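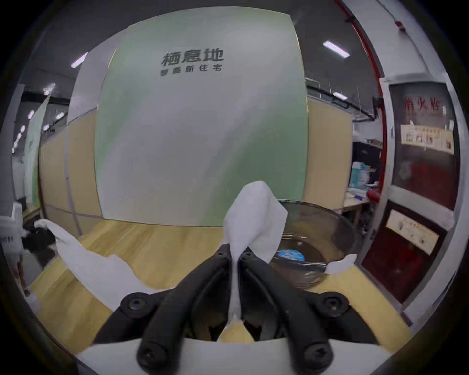
Cloth policy fails when the second cloth is near, is my data the problem?

Leandro Mateos

I train a small imitation policy for picking up cloths from a table and I have a doubt about how I collected the demonstrations. We use the hand-held gripper with the wrist camera, 445 demonstrations in total, all of them made by 2 people. The task is to take one white cloth and carry it to the bowl. In my demonstrations I pinch the cloth so that it makes a narrow stem between the fingers and opens above them, and very often a second white cloth is lying crumpled on the left side of the table. When I test with only one cloth, the policy works in most trials. When there are two, the arm goes to a point between them and closes on nothing. My colleague Ainhoa says I should use cloths of different colors, but the final task has only white ones. Is there a known way to fix this without recording everything again?

Begoñe Vallejo

I had the same thing with socks. What you describe is the typical averaging: half of your demonstrations go to the left cloth, half to the right one, and a policy with a simple regression loss learns the middle. Before you change any data, please check which loss you use. If it is plain mean squared error, try a diffusion head or a mixture output on the same 445 demonstrations. It costs you one training run.

If you must record more, I would add 60 demonstrations with two cloths where the order is decided before, for example always the nearest to the bowl first. Write the rule on a paper and give it to both operators. In our group each person had their own habit and we noticed it only after a month.

Also look at the image at the moment of the grasp. With a wide lens, a cloth held up high covers much of what is behind it, although in this image the bowl stays clearly visible beside the cloth. We gave it 4 past frames as input and the placing became better, although I did not test this separately from the other changes.

Telmo Marín

just use more data, 445 is not much for cloth

Esperanza Marín

I agree with Begoñe about the loss. One small addition: the start position. If the operators always begin with the gripper in the center of the table, both cloths are equally far and the choice is more difficult to learn. Begin some of them from the left and some from the right.

I don't agree with the colored cloths. We tried it in December and the policy learned to look for the color, then it was worse with white on white.

Leandro Mateos

Thank you to all. It was mean squared error, yes. I will try first the diffusion head with the same data and write here the result.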